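4.2 Segmenting pale objects on a keyed background

I'll admit I went into this part of the project thinking it would take me an afternoon. White things on green cloth! What could be easier? The first version of the Pavis segmenter was a plain chroma threshold that I wrote over lunch, and on the pixels in the middle of an object it did fine. The edges were another story. A white surface sitting on green picks up green from the cloth, so the underside of each object drifted toward the background color and the mask came out too thin at the bottom. Our grasp planner then put the contact points too high, and we got a lot of pinches that slid off the top.

Shadows gave us the opposite problem. With one strong light the cast shadow is dark enough to fall out of the green range, and the threshold happily glued it onto the object (Valbona Nikolaidis called these masks "tadpoles," and the name stuck in our code comments). Figure 7 has the kind of layout I mean, with the shadows all falling to the left and the back of the table meeting the curtain in a bumpy line.

So we changed two things. First, we fit a slow-moving model of the empty cloth and compare hue and brightness separately, so a pixel that gets darker but keeps its hue is treated as shadow. Second, we ignore everything above the seam. I had wanted to learn the seam from data, but Joonas Lahtinen pointed out that the camera is bolted down, and a hand-drawn polygon took him less time than our argument did.

We tuned on 600 views and kept another 700 for testing, all from the Hollenstein bench. Creases in the cloth still cause trouble, mostly sharp ones, and so do smudges. A smudge is darker than the cloth around it and not quite the same hue, and our model will sometimes offer it to the planner as a very flat object. We drop any region with too little contrast along its border, which gets rid of most of these and, sadly, a few real ones too.

Figure 7. White foam pieces on the green cloth, with the curtain behind.
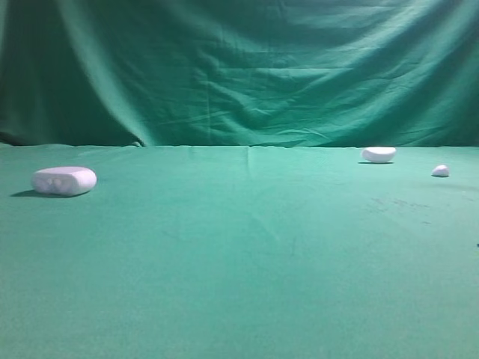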